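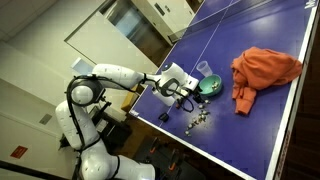
Figure 4. Arm at the sorting table, fingers down, with pebbles on the tabletop and in the bowl.

4. Working alongside the arm

Read this section before your first shift with the Pridus arm. The Gemuva sales sheet says the arm "frees staff for higher-value work." At Clostmont it has mostly changed which work staff do, so plan for that.

4.1 Before starting

1. Check that the cable along the arm has slack at the elbow.
2. Set the bowl within reach of the fingers.
3. Move clothing and cups off the table. The arm does not know a sleeve from a sample.
4. Set the speed to 100. The panel accepts values up to 175 – leave those alone while anyone is at the table.
5. Press START and step back behind the floor line.

Note: Small pebbles get missed. Pick up strays by hand after the arm has parked.

4.2 Recording a batch

1. Enter the batch size. The limit is 500 pieces.
2. When the arm parks, compare the panel count with your own.
3. If the two differ, write down yours.

Note: In the February trial the panel reported 1,756 pieces sorted. It did not report the time people spent resetting the table between batches. Log that time under "Manual," even if it is only a few minutes. Staffing should not be decided from the panel figure alone.

CAUTION: Do not reach under the fingers while the arm is paused. Paused is not off – the arm can resume without a warning tone.

4.3 If the arm stops

Press STOP, wait for the arm to park, and clear the table. After a second stop in the same batch, finish by hand and call Kaneko service. Do not let anyone mark the hand-sorted pieces as automated output.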